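Postari公布2025年度采集与抓取设备采购计划
首批手持夹爪工位进入选型评估,正式招标安排在5月

2025年2月24日,Postari今日公布本年度自动化设备采购计划。计划涵盖手持式夹爪、采集工位台架、线缆与供电配件,以及后续用于分拣线的机械臂。首批预算已经公司管理层审议通过,由设备规划部统一执行。

根据计划,Postari将在Lornstead园区建设7个标准工位,用于小件物品抓取、转移与归置等双手操作的示范数据采集。每个工位配置左右手夹爪各一套,并预留备用件。全部工位投入使用后,公司将依据采集数据的质量与单位成本,决定是否启动机械臂的批量采购。

设备规划部负责人Somtochukwu Etim表示:“过去我们习惯先定机械臂型号,再考虑数据从哪里来,结果是设备到货后长期等待调试。本年度的预算顺序作了调整,采集端的投入排在前面,机械臂的采购金额要等第一阶段评估报告出来之后再定。”

选型评估以实际作业为准。评估小组要求候选设备在同一张台面上完成规定的取放动作,操作人员双手各持一套夹爪,使用网篮等常见容器及不同形状的小件物品。评估内容包括夹持稳定性、手部负担、线缆对动作的干扰、紧固件的维护便利性,以及更换指爪所需的时间。
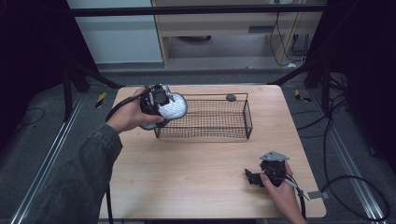 图:操作人员手持夹爪,夹取一件白色圆形物品,桌面放置黑色金属网篮。

在预算编制方面,Postari将工位支出分为设备购置、场地改造和运行维护三个科目。设备购置包括夹爪本体、控制与供电模块及连接线缆;场地改造包括铝型材导轨、立柱横梁、地面标识和防静电处理;运行维护包括指爪等易损件、校准服务和人员培训。三个科目分别核算,未经批准不得相互调剂。

设备规划部在前期调研中共梳理备件与耗材条目472项,并据此建立了统一的物料编码。今后各工位申领配件,均须按编码填报,由Lornstead园区仓库集中发放。调研同时发现,线缆及接头在以往预算中多列入杂项,更换费用难以追溯。自本年度起,此类支出单独列支,并纳入季度核查。

第一阶段计划完成2,407组有效操作记录,任务范围限于桌面小件物品的拾取与放置。记录须经人工复核后方可计入完成量,复核标准由设备规划部与数据管理部共同制定。未达到标准的记录不作为供应商付款或工位验收的依据。

目前,Grarnent与Moncrieff两家供应商已提交技术方案并提供样机。Grarnent方案侧重夹爪的模块化结构与现场更换,Moncrieff方案侧重台架、导轨与线缆管理的整体交付。Postari尚未确定中标单位,也不排除按科目分包采购。两家供应商的样机评估采用相同的任务清单和评分表。

关于付款与验收,采购文件草案规定,合同签订后支付合同金额的50%,其余款项在工位安装、联调及试运行验收合格后支付。供应商须提供中文操作手册、备件价格清单和线缆布置图,并承诺在质保期内保持备件价格不变。如因设备故障导致工位停用,供应商应在合同约定时限内提供替换件。

Somtochukwu Etim指出:“手持夹爪单价不高,但指爪、线缆和校准的费用会持续发生。我们要求供应商把整个使用周期的费用一次报清,便于各部门提前安排资金。”

正式招标文件将于5月发布,届时同步公布技术参数、评分办法和现场踏勘安排。有意参与的供应商可向Postari设备规划部索取资格预审材料。已提交方案的供应商无须重复提交企业资质文件,但须按照招标文件要求更新报价与交货周期。

关于Postari
Postari从事仓储分拣与轻型装配自动化系统的规划、集成及运营服务,在Lornstead园区设有设备测试与人员培训场地。

媒体及供应商垂询
Postari设备规划部
联系人:Somtochukwu Etim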